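Lockwood bench gets its robot shopping list down to one page (nearly)

December 25, 2020 | 7 min read | 31 shares | 12 comments

Quick one from me today, and yes, I know what day it is. The Lockwood bench has finally put out its equipment plan for the coming year, and I've been waiting for this thing for so long that I read it standing up in the kitchen with my coat on. If you've been following along you'll know the bench has been running its two-armed setup on food handling, bread and bowls mostly, and that the big question was whether they'd buy a second station outright, lease one, or spend the money making the first one less of a headache.

The answer is: fix the first one, and then decide in June. I think that's the right call. I also think it's going to annoy a few people.

The plan runs to 53 lines. I went in expecting the arms to be the whole story, and they take up exactly one of those lines, with the word "deferred" next to it. The rest is the stuff that piles up around a robot once you try to get a day's work out of it. Cables, so many cables. Wrist mounts. Glove covers for the hands. A second cutting mat so that one can be cleaned while the other's in use. Bread! There is a line for bread, listed under consumables, and I'm very glad somebody put it in, having seen more than one project where the groceries came out of a grad student's pocket for a whole winter.

I went over to have a look at the station before writing this up, partly to check the list against what's on the table, and partly because I just like watching it.
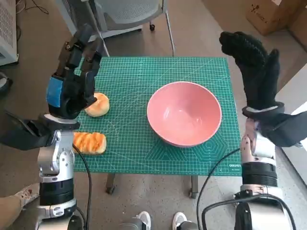
Get the spare hand before the second arm, one Lockwood reader wrote in after my last item, and please stop treating hands as part of the arm price. The same reader had budgeted for a complete pair at another shop, lost one hand to a bad wrist connector, and then had a very expensive table for the rest of the season. "We had the money for a robot," the message went on, "and we did not have the money for a Thursday when it broke."

I've thought about that a lot. Hands are where the wear goes. An arm will swing back and forth more or less forever if you treat it kindly, but fingers bump into things, get pinched under things, get asked to squeeze a bun without leaving a dent in it. The Lockwood plan does now have hands on their own line, one spare for each side, and I'm told that was the longest argument in the whole process. Somebody wanted one spare that could be swapped to either side. The trouble is that a left hand is a left hand, so that idea went away after an afternoon of people holding their own hands up and frowning at them.

Now, the numbers, which is what most of you are here for.

The wear items, meaning covers, tape, padding and the little screws that roll under the table and live there for good, come to $487 for the first half of the year. That's low, to my eye. I'd have doubled it. Covers snag and pick up crumbs, and if you're doing bread in the morning and something sticky in the afternoon you'll want a clean pair for each. But the bench says it kept receipts, and I don't have any receipts, so I'll shut up about it until June.

Then there's a reserve of $2000, set aside for repairs and not to be touched for anything fun. I love this line. I've been nagging about a reserve for ages (some of you have told me to drop it, thank you, I read all of those). Every equipment plan I've seen go sideways did so the same way: all the money spent by the end of the first month, everything shiny, and then one connector goes and there's a six-week hole in the calendar while people hunt for a form to sign.

On the supplier side it's down to Tomia and Nistex, as expected. Tomia quoted for a full second station, arms and hands and table, delivered and bolted together, and it's a nice tidy quote with a nice tidy total I've been asked not to print. Nistex quoted by the part, which makes for a much uglier document and a much more useful one. You can see what a wrist mount costs. You can see that the cable set costs more than the wrist mount, and you can go and have a small lie-down about that. The bench hasn't picked, and the plan says quotes from both will be asked for again in June so nobody's working off old prices.

What I'd look at if I were comparing the two is the cameras. The small wrist cameras are priced so differently in the two quotes that I had to read the lines twice. One supplier folds them into the hand and the other sells them loose with a bracket. Folded in sounds cheaper, and maybe it is on the day you buy it, but if the camera goes you're sending back the hand too. With the loose ones you can keep a couple in a drawer. They do see an awful lot from down there, by the way. I had a wrist feed up for a good chunk of my visit and spent most of it tilting my head to work out which way the room was going.
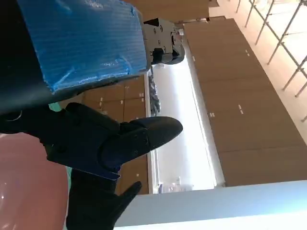

Leasing came up in the comments right away, and one commenter made the case better than I could: a lease puts the repair bill on somebody else's desk, it spreads the cost over the year, and if the job changes you hand the whole thing back and go get something that fits. The commenter also pointed out that a shop that has never owned a robot tends to guess badly at its own running costs, so a year of leasing is a cheap way to learn them.

I agree with nearly all of that, and for a place that's just starting out I'd probably say the same. Where I get stuck is the modifications. Nobody on a bench like this one leaves the equipment the way it came. There's tape on it inside a week. Brackets get moved, cables get run a different way, something gets padded. Every lease I've read has a paragraph about returning the unit in its original state, and that paragraph has teeth. Rumer's outfit leased two arms last year and ended up paying for so much un-doing at the end that they could've bought some of it. (They've gone back to owning, I hear, and are much happier, if a bit broke.)

So the plan treats leasing as the fallback. If the June quotes come in too high for a second station, the bench will lease for the busy months only and keep that one as stock as it can manage. Fair enough!

A few other bits I noted down, in no sensible order:

Floor space is on the list and I was so pleased to see it. A second station needs room to walk behind it, room for a chair, and somewhere for the boxes the parts came in, which you have to keep for the warranty and which take up more space than the robot does. The plan marks out where it'd go and says what has to move first.

Monitors aren't being replaced. There was a request for bigger ones and it got struck out. I'd have struck it out too.

People time has its own column this time. Last year's plan had the hours for running the thing and left out the hours for setting up, cleaning down, restocking, labeling recordings, and finding the bowl. Those hours were being worked, they just weren't being counted, and the new column is honest about them in a way that makes the total look worse. Good. It was always that bad.

Power and cable management got bumped up from "nice to have" to "do this first." I can't tell you how many times I've walked through a robot room on tiptoe. The plan calls for proper trays and strain relief on every run, and a label at both ends of each cable, which I'd honestly pay for myself just to see it done.

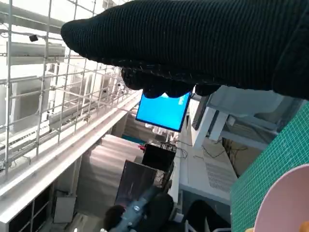
And there's a line for training, small but real, so that more than one person knows how to bring the station up from cold. If you're writing your own plan this month and have room to steal one thing from Lockwood's, steal that line. A day of somebody's time with a notebook costs very little next to a station sitting dark while the one person with the startup steps in their head is off with a cold.

What's missing? I couldn't find anything for replacing the table, and I think they'll want a heavier one if a second pair of arms goes in nearby. I couldn't find shipping either, and shipping on arms is a nasty surprise the first time you see it. I've asked about both. The word back on the table was "we'll look at it," and on shipping they said it's buried inside the Tomia quote and left out of the Nistex one, so please nobody compare those two totals straight across until that's sorted out.

The first orders (cable trays, spare hands, covers) go in once the offices are open again after the break. I'll go back for another look when the trays are up, and I'll post the wear-item spending against that $487 when the half-year closes. If you've got receipts of your own for gloves or covers, send them over, I'd really like to see a second set of figures before then.

12 comments

Related items
Tomia or Nistex: reading a quote line by line
Rumer hands back its leased arms
What I'd put in the parts drawer
Lockwood bench asks for more floor space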